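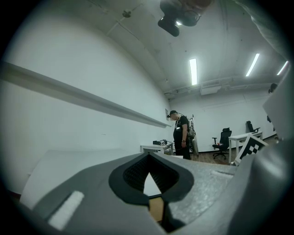

Can a machine do the household chores yet?
A few of them, slowly, and with a person standing by. Folding flat items and clearing a table are within reach in a room the machine knows. Most other jobs we tried are still quicker and safer by hand.

Ernthorpe chores study: progress report to the Worovow fund, period to the end of September
Prepared by Olesia Pasichnyk

The grant asked us to find out which everyday jobs in the home and the small shop could be handed over now, and which should wait. We started with 38 jobs suggested by tenants at Starlow and by the shop on the ground floor there. Yuzuki Ikeda cut the list to 8 that could be tried fairly in one room with ordinary furniture.
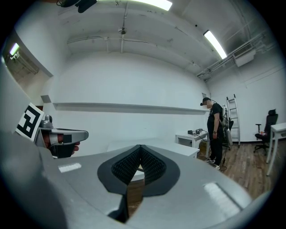
Reading time: 2 mins

Work this period went on examples of the jobs done by people. We now hold 1655 usable recordings. Kazuhiro Sugiyama has checked them all and thrown out the ones where the item was dropped or the hand-held gripper lost its position. Cups and towels are well covered. Cutlery is thin and we will go back to it.

Results so far are mixed. Tea towels fold well if they start flat. From a heap, the machine picks up two layers at once and has to be stopped. Clearing cups is reliable, but it takes nearly 5 times as long as a person. Shelf filling works for boxes and tins. Bags of crisps and anything else soft were given up for this period, and Shayne Donnelly will write up the reasons separately.

The trial at the Starlow shop has moved back. Yasuo Tanabe wants a stop button that staff can reach from the till, and we agree with him. The Hirano arm has also been away for a new wrist joint, and we lost bench time to that.

Spending is within budget apart from repairs. We would like to move the unspent travel money across to cover the wrist.

Next period: cutlery recordings, towels from a heap, and a first visit to the shop outside opening hours. We do not expect to recommend any job for unattended use in the next report.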